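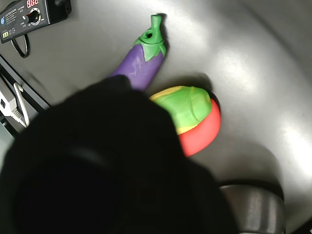

I bought the Sivard toy vegetable set in December, when my daughter was two and wanted to cook everything that she saw on my plate. Since then it has lived in our kitchen, in the car and for one long summer in the sandbox of my mother. I think that is enough time to write a fair review. The aubergine was her favourite from the first evening, and it is also the piece which shows best how the set gets older: the violet is still strong, but there are whitish scuffs and streaks along the side. The green top with its pointed leaves has kept its colour very well.

First the practical things. The set comes from Asatport, the shop where I buy most of our toys, and it arrived in a plain carton with a cotton bag inside. The bag is a good idea but it is too small. When all the vegetables are in it, you can't pull the string closed, and after a few weeks we stopped trying. Now everything is in an old bread box, which my daughter can open by herself.

What I like most is the colours. They are clear and bright and a small child understands them quickly. She learned "purple" from the aubergine before she learned "blue", and for a while every purple thing in our home was an aubergine, also my scarf. The shapes are simple but they have enough detail to be interesting for the fingers. The green leaves around the top of the aubergine, for instance, are raised from the body, and she likes to follow them with her thumb while I read to her.

The size is right for a child of two or three years. The aubergine has a good length for holding in the whole hand, like a hammer (and it was used as a hammer too, I must say). My neighbour Iida Hirvonen has the Miettinen set for her son, and I had it at home for 15 days when we changed toys with each other. The Miettinen vegetables are prettier, with softer colours, and I would choose them if I wanted something nice for a shelf. But they are small, and my daughter dropped them all the time. She asked for her own aubergine back on the second day.

Now the things that I like less. The surface gets marks easily. I have tried to clean the pale streaks with warm water and a soft cloth, then with a little baking soda, and it made no difference, so I suppose they are scratches and not dirt. For the play it is not important. If you plan to sell the set later, or give it to a cousin as a present, you should know it.

The second thing is the small hole in the green part of the aubergine, just under the tip of the stem. I don't know what it is for. I keep this piece away from the bath, for I would not like water to stay inside, and with a hole that small I could not look in to check. I wrote to Asatport to ask if the vegetables can be washed in a machine. A friendly lady, Lempi Ikonen, answered me the next morning and said that hand washing is better, and that the pieces should dry with the stem down. I do this now and I have had no problem with smell.

The third thing is the instruction leaflet. It is one sheet with very small letters, and half of the text is warnings. I would prefer some ideas for play, as there were in the Votex tea set that we had before. In the end we made our own games. We play shop, where each vegetable costs 80 cents and the change is always wrong. We play soup, with a real pot and a wooden spoon. Sometimes I put a vegetable under a towel and she must guess by touching which one it is. The aubergine is too easy in this game, she finds the leaves and shouts at once.

About noise: the pieces are not silent. On our kitchen floor they make a hard knock when they fall, and if you live above other people I would put a carpet under the play kitchen. On the sofa or on grass it is of course no matter.

Would I buy it again? Yes, I would - but I would take a bigger bag or box from the beginning, and I would tell the grandparents not to put it in the dishwasher. For a child under two I would wait a little. For a child who is already at school it is probably too simple, although my nephew, who is seven, still plays shop with us when he visits and is a very strict customer.

I give four stars of five. One star is away for the scuffs and for the bag together.

Updated 10/31/25: I have corrected the part about washing. Before, I wrote that the stem should be up, and this was my mistake.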